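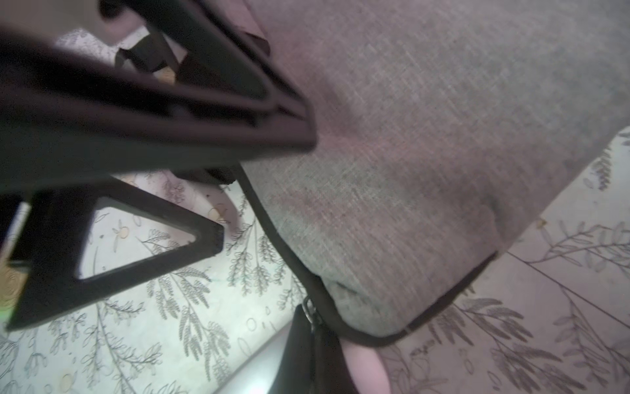
The Fetance two-arm bench kit was reviewed by the Van Dusen Robotics Club after a term of use by student members. The kit is intended for school and college groups that wish to teach handling tasks, in particular work with soft goods such as padded cases and covers.

Assembly took two sessions. The written guide is clear on the mechanical parts but says little about calibration, and members lost most of an evening to it. Students with no earlier experience were able to guide the arms after roughly 70 minutes of practice.
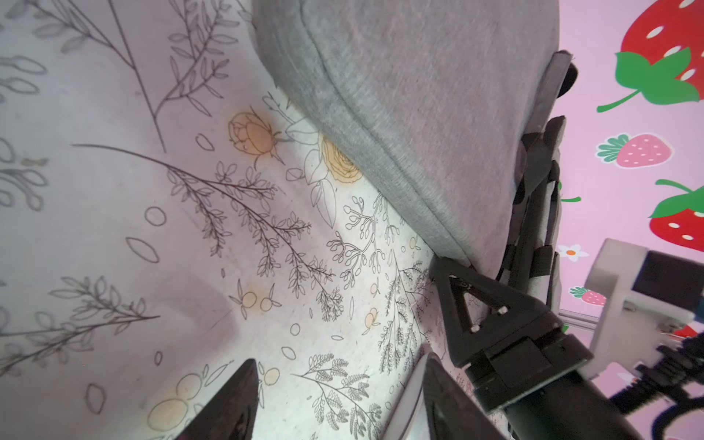
Fitzgerald Mercado
Equipment Reviews, Jun 26, 2020

The triangular finger brackets are the strongest part of the design. They are simple to fit, and members found it easy to judge the angle of approach to a fabric edge. Thick seams remain difficult – beginners tended to push the material along the mat before closing on it. The cables also call for regular attention near the wrist.

Mounting both arms on one front crossbar keeps the layout tidy and leaves the mat open for cases, computer mice and other small items. A group of eight can follow the work in comfort, although only one pair can practise at a time.

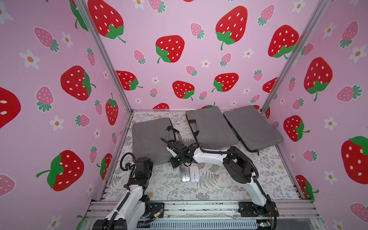
Recommendation

The kit is suitable for clubs with a permanent bench. Groups that must pack away each week should consider the smaller Jakumden set.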